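Help > Questions and answers > Can a machine do the chores yet?

Can a machine do the chores yet?

We get asked this more than anything else, usually by people who have just finished a mountain of washing up, and we do sympathise. We have gathered the questions that come up most often and tried to answer them in everyday words, with apologies if we wander a bit.

So, can it do my housework?

Some of it, slowly, and with a person close by. Our arm at the Skokwood workshop, which we call Zedix, can pick up a cup and put it on a shelf, move folded tea towels from one pile to another, and sort parts into trays. It can't go round your house the way you do, spotting the odd sock and remembering that the bin goes out tonight. If somebody promises you that for the spring, do ask to see it done in a kitchen they haven't visited before!

Why do your machines need those black and white squares?

A printed marker is a sort of signpost. The pattern tells the software which marker it has found, and the way it looks to the camera helps it work out how far away the thing is and how it's turned. You and I can glance at a plain white block and know where it stands, but a blank surface can be surprisingly awkward for a machine (white on white especially), so a marker on the front gives it something firm to go by.
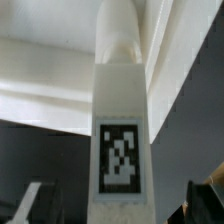 Written by the Havetti help desk
Last updated 22 July 2025

Will I have to stick squares all over my kitchen?

Goodness, no, or at least we hope not. Markers suit a workbench, where things tend to stay put and a tag on a fixture is no bother to anyone. At home we would much sooner the machine learnt to recognise your kettle as a kettle, and that side of things is coming along, though it still gets muddled by shiny pans and anything see-through.

How often does it get things right?

In April we kept a tally of one simple job, lifting a part from a tray and setting it down in the right place. Out of 2,383 tries it needed a hand with 308. On a shop floor, with someone passing by now and then, you can live with that. With your grandmother's plates, I'd say you can't, and I wouldn't let it near mine.

Which jobs are closest to being ready?

Dull ones, mostly, where the same thing turns up in the same place all day long. Our friends at Segers have one loading trays and are very pleased with it. Folding clothes is further off than people expect, and making a bed is further off still.

May I come and see one working?

Please do, we love visitors. Drop us a line first so we can make sure a machine is running that day, and wear flat shoes if you'd like to go on to the shop floor.

Related questions
How much does a workshop arm cost to run?
Is it safe to stand next to one?
What happens when the power goes off?
Looking after your gripper pads

Contact the help desk | © 2025 Havetti | Back to top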